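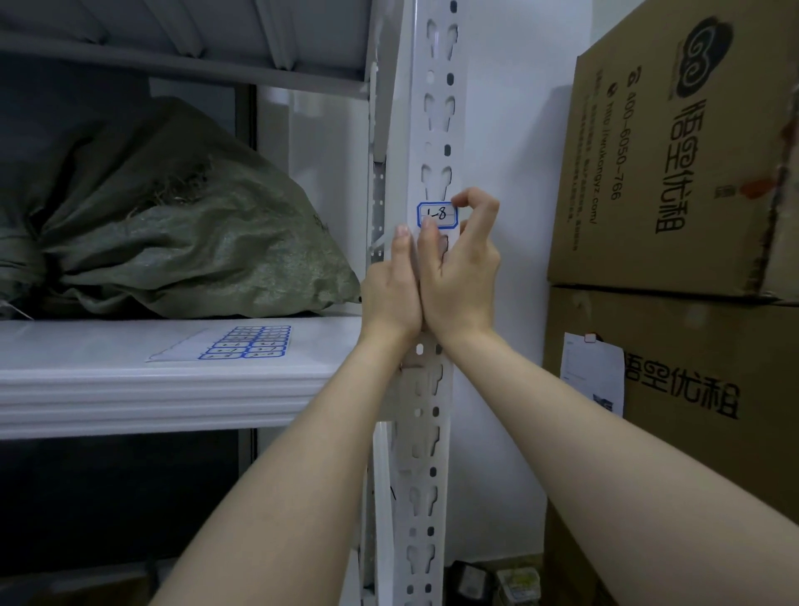 Vivstead remand wing: property not following people on transfer

Forum: Prisons and Custody > Families and Visitors
18 replies, showing page 2

wanpen_s
My brother was moved from Vivstead to Plineck in March and his property still hasn't turned up. He is on remand, so he hasn't been convicted of anything. Missing: his reading glasses, two folders of legal papers and his address book. Plineck say it never arrived. Vivstead say it was signed out. Has anyone got further than this?

T. Çınar
Ask Vivstead for a copy of the property card and the transfer sheet. The seal number on each bag should be on both. If it's on the card and missing from the sheet, the bag never left. He can ask for it himself on a general application, but put your own request in writing too.

wanpen_s
He put in an application. It came back with "refer to sending establishment" on it.

Eichhorn_E
Same answer my son got. I'd go straight to a solicitor.

T. Çınar
A solicitor will tell you to finish the complaints process first. Legal aid won't cover lost glasses.

Eichhorn_E
It isn't about glasses though, is it. He has a hearing to prepare for and they've lost his papers. That's a fair trial matter and the court should be told.

T. Çınar
Agreed on the papers. I would split it in two. Papers: his solicitor writes to the governor at Plineck and tells the court. Everything else: ordinary complaint, then the ombudsman.

paavo_k
I worked in reception at a different prison until I retired. Most of the time the bags are on a shelf at the sending end because the van was full. Staff aren't out to get anyone. Ring reception early, before the court runs start, and ask for someone to go and look.

Eichhorn_E
With respect Paavo, families shouldn't have to ring round to find out where things are. People on remand have the same right to their belongings as anyone else.

paavo_k
I didn't say they should have to. I said it works.

wanpen_s
Rang at 7.30. The officer was polite and took the seal number but couldn't say when she'd get to it. His solicitor is writing about the papers today.

H. Keskinen
Keep every receipt you have. We claimed £117 for clothes and a radio and they offered half, as we could only prove half. Got the rest at the second stage, without going to the ombudsman.

wanpen_s
Did they want originals?

H. Keskinen
Copies were fine. Bank statement did for the radio.

wanpen_s
Update. Vivstead have found one bag, seal ending 3973. It has the glasses and one folder in it. No sign of the other folder or the address book. Complaint form is going in for those.

Eichhorn_E
Did they say where it had been?

wanpen_s
No.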